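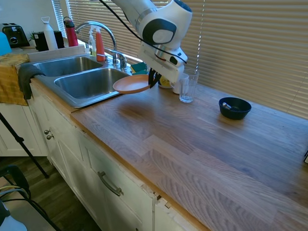 Orange bowl at the edge of the sink

Gaming > Team House > Care and Cleaning

Keeping Practice Gear Clean Between Matches

Print this page | E-mail this page

These are the cleaning notes we use at the Altolon house in Trarnville, where five players share one practice room. They work just as well for a single desk at home.

Cloth mouse pads

Take the pad off the desk and shake it out over the trash. Fill a sink or tub with lukewarm water and add a small squirt of dish soap. Lay the pad flat and rub it with a soft sponge, going over the mouse area twice. Rinse until the water runs clear. Press the water out with a towel. Do not wring it – a twisted pad never lies flat again.

Dry it flat on a rack, away from heaters and direct sun. A thick pad needs a full day, sometimes longer at the edges. Keep a spare if you have a match the next evening, and play a few warmup games on the clean pad before you judge it. It will feel faster at first.

Pads with stitched edges can be washed the same way. Pads with lighting cannot go in water. Wipe those with a damp cloth and stop there.

Sink and dishes

Clear the dishes before you wash any gear, and rinse the basin so there is no cooking grease left in it. Grease on a cloth pad is harder to get out than anything a player puts on it. Give the sponge you use for pads its own hook.

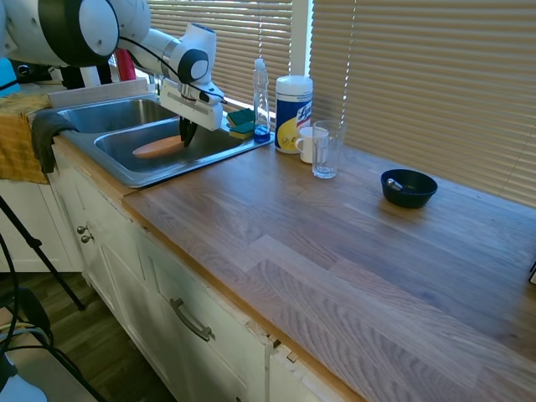
Orange plate in the larger basin

Keyboards

Unplug the board and take a picture of the layout. Pull the keycaps with a wire puller, straight up. The plastic ring kind scratches the sides. Soak the caps in warm soapy water for an hour, then rinse and spread them on a towel overnight. Brush out the case while the caps are drying. We use a Rirard brush, but a clean paintbrush does the same job.

The wide keys have stabilizers under them. Put those caps back on last and press evenly on both ends. If the space bar rattles afterward, pull it and seat it again before you start adding grease.

Mice

Wipe the shell with a barely damp cloth after each long session. Clean the seam between the buttons with a wooden toothpick. For the sensor, use a dry cotton swab and go lightly. Replace the feet when they look scratched or drag on one side. Warm the old ones with a hair dryer on low for a few seconds and they will lift with a fingernail.

Headsets

Take the ear pads off and check the label. Most fabric pads can be washed by hand. Leatherette gets wiped down, nothing more. Foam microphone covers go in soapy water and should be squeezed dry in a towel – cheap to replace, so buy several.

Our older headset weighs 496 grams, and a headset that heavy soaks its headband in sweat during a long series. We wrap the band in a strip of toweling and wash the strips with the jerseys.

Jerseys

Turn them inside out and wash cold. Skip fabric softener. Hang them to dry, and never iron over the sponsor patches.

Print this page | E-mail this page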